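家里想把客厅和饭厅合在一起，地板和矮家具怎么安排？

Idun Nordin 发表于 星期日

各位好，中文不是我的母语，如果写得不对请原谅。

我和母亲下个月搬到一套旧公寓，客厅和饭厅在同一个房间，长方形，32平方米。母亲膝盖不好，坐低的沙发以后很难站起来。她有一个很喜欢的软凳，想继续用。我的预算是3,000克朗，不包括地板。

我想问两件事。第一，软凳放在房间中间，还是靠墙？第二，墙已经是棕色，房东不许重新刷，地板应该选深的还是浅的？我在网上看了很多布置，还是决定不了。

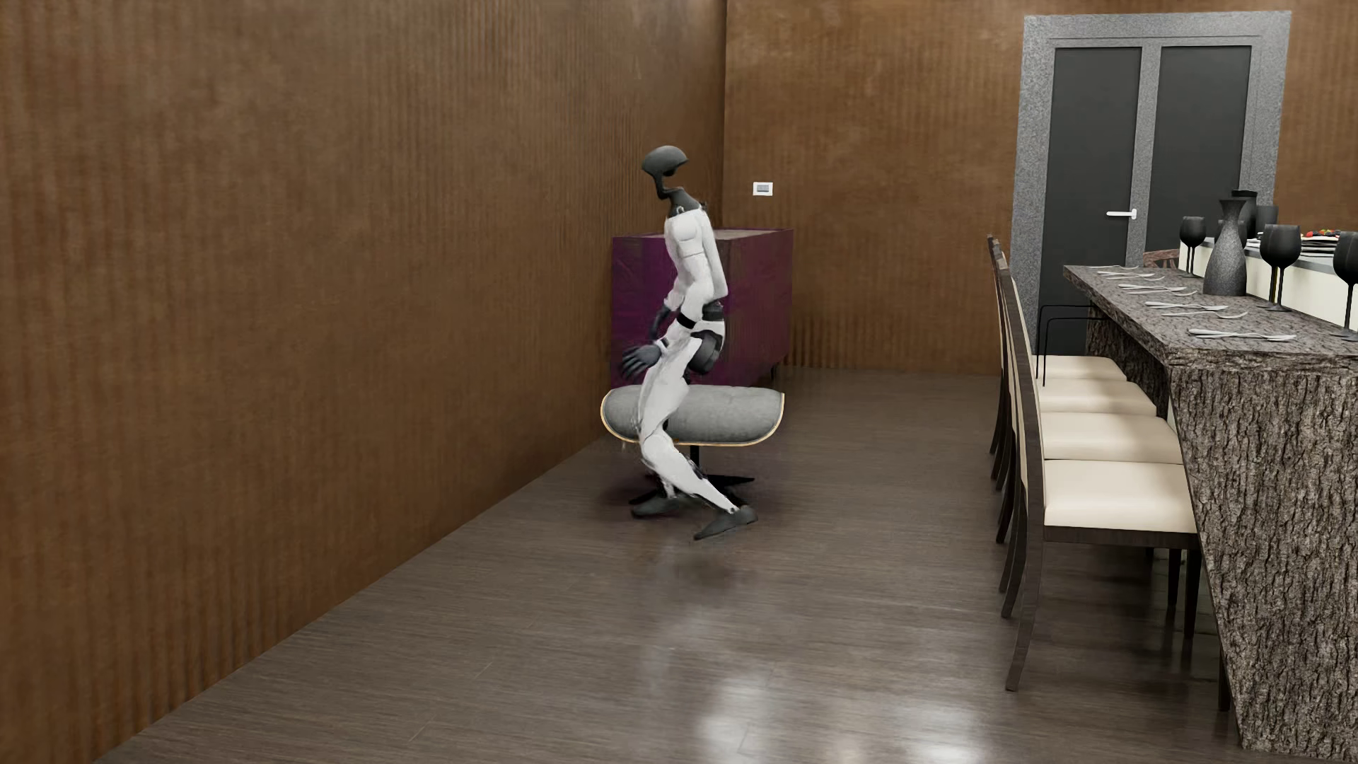 棕色的墙，灰色软凳，后面是深紫色柜子

我担心的是，这么多深颜色，冬天下午三点以后会不会太暗。窗户只有一边，朝北。谢谢大家。

Eduard Štefanec

浅的。深地板每天都要擦灰。

Elspeth Gillies

Idun 你好，我也是学中文的人，你写得很清楚。

我照顾父亲的时候，改过一次很像的房间，所以我把经验写长一点。

先说软凳的位置。请你先不要看好看不好看，先看母亲每天走哪几条路：从卧室到饭桌，从饭桌到厕所，从门口到她常坐的椅子。用纸胶带把这些路贴在地上，让她走两三天。软凳没有靠背，人从旁边经过时容易不注意它，尤其是晚上。如果它正好在一条路上，就应该移走。我们家最后把它放在父亲的椅子旁边，靠墙，他坐着的时候把报纸和眼镜放在上面。

再说高度。膝盖不好的人，坐面应该比膝盖后面的弯处稍微高一点。你可以请母亲穿平时在家穿的鞋，坐在饭桌的椅子上，脚平放，然后看她站起来要不要用手。如果饭椅她觉得舒服，就量饭椅的高度，再和软凳比较。软凳太低，就只用来放脚或者放东西，不要当座位。
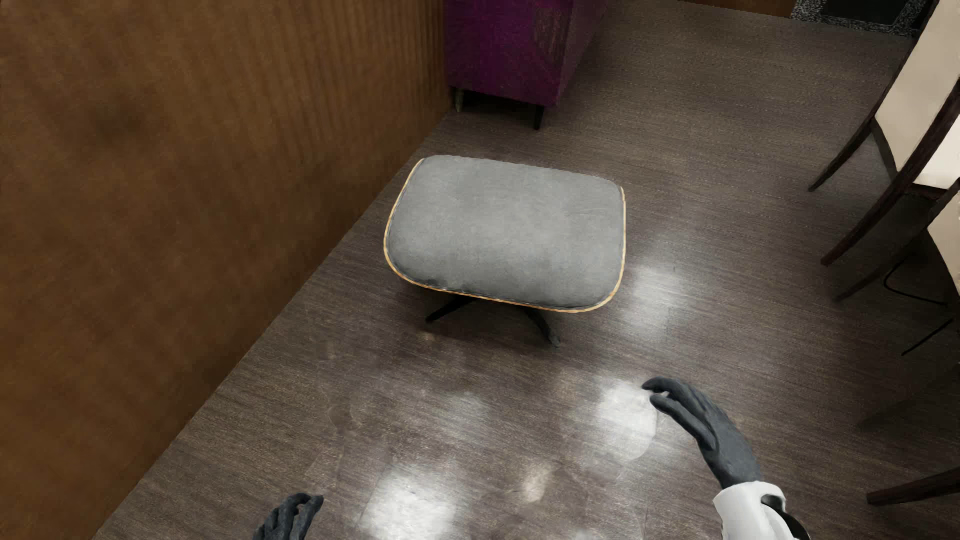
还有一点很多人忘记，就是凳脚。向外斜的脚看起来轻，可是比坐垫伸得远的话，拖着脚走路的人会碰到。买新家具的时候，我会蹲下来，从上面和侧面各看一次。旧的也可以检查，螺丝松了要拧紧，脚底贴毛毡垫。我买过 Pikent 的圆形毛毡，贴之前要把脚底擦干净，不然一个月就掉。

地板的颜色，我和上面那位的意见有一点不同。深色地板显灰尘，这是对的，可是浅色地板显头发和咖啡。比较重要的是，地板和家具之间要有差别。父亲的眼睛不好，灰色的椅子放在灰色的地上，他就看不清边在哪里。你母亲的软凳是什么颜色，你没有写。如果是灰的，我建议中等的暖木色，不要反光。

朝北的房间，灯比地板有用。我装了三盏：饭桌上面一盏，椅子后面一盏落地灯，柜子上一盏小的。灯泡都选同一种暖白，不然房间看起来很乱。开关要放在她坐着能碰到的地方。

钱的方面，如果是我，会先买灯，然后买一把有扶手的饭椅，地毯最后再说，也可以不买。地毯的边会卷起来，对膝盖不好的人很麻烦。

Idun Nordin

谢谢 Elspeth，胶带的办法很好，我今天晚上就去买。软凳是深绿色的，对不起我忘记写。母亲说她坐在上面只是为了穿鞋，那么也许应该放在门口？

Ebbe Grønli

穿鞋的话放门口可以，但是旁边要有东西可以扶。我在墙上装了一根15毫米厚的木扶手，用四个螺丝。你是租房，先写信问房东能不能打孔，不要只打电话问，以后他会说没有同意过。房东如果不许，就找一个重的矮柜放在旁边，柜子要固定好，不能推一下就动。

另外，门口的地面下雨天会滑，垫子请选底面是橡胶的。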